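The toilet brush does not need replacing

Annag Yule

Every few months somebody announces that the toilet brush is finished. This time it was a leaflet from Fenuvance, pushed through the doors on my side of Paterson, telling us that the ordinary brush in its ordinary pot is a hazard and that a household of any decency would switch to disposable pads on a wand. A starter pack gets you 5 pads. The leaflet is vague on what happens when you reach the sixth day.

I don't believe it. I have cleaned toilets at home for most of my life and at work for a good part of it, in a guesthouse in Tullden with more bathrooms than it had hot water. We used plain brushes. We rinsed them in the flush, let them drip under the seat for a minute, and put them back. Once in a while the pot got emptied and scrubbed, a job everyone hated and everyone could do in the time it takes to boil a kettle.

The case against the brush is mostly a case against people who never empty the pot. Fair enough, a neglected pot is disgusting. So is a neglected sponge, and I've yet to see a leaflet asking me to throw away the kitchen sink. Fenuvance says its pads were tested over 2000 flushes. Tested for what? Flushing is the one thing the pad isn't supposed to go through, if you read the small print on the back. It goes in the trash, in a bag, with the others.

I'm just as doubtful about the fancy end of the market. A shop in Pritbridge wanted more for a brush with a weighted stand than I spent on the bathroom mirror. The bristles looked the same as mine. Somebody had decided that if the handle was handsome we would all forget where the other end goes.

What does make a difference is dull. Lift the lid and the seat before you start, both of them, all the way back. Do under the rim first. Wipe around the little bumpers under the seat, where grime collects and where a brush was never going to reach anyway. And keep the brush close to the bowl — a long walk across the floor with a wet brush is how you end up mopping too. 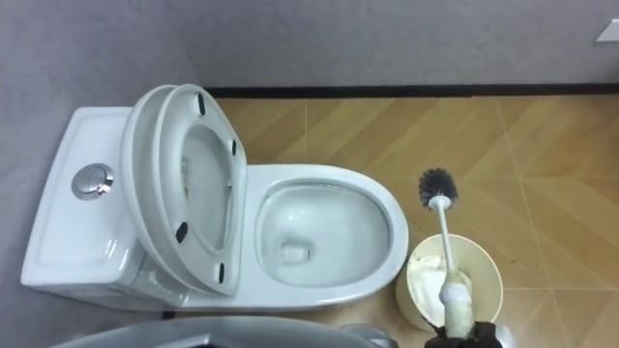
As for the leaflet, it promised 300 households in town had already made the switch. I asked up and down my street and couldn't find one.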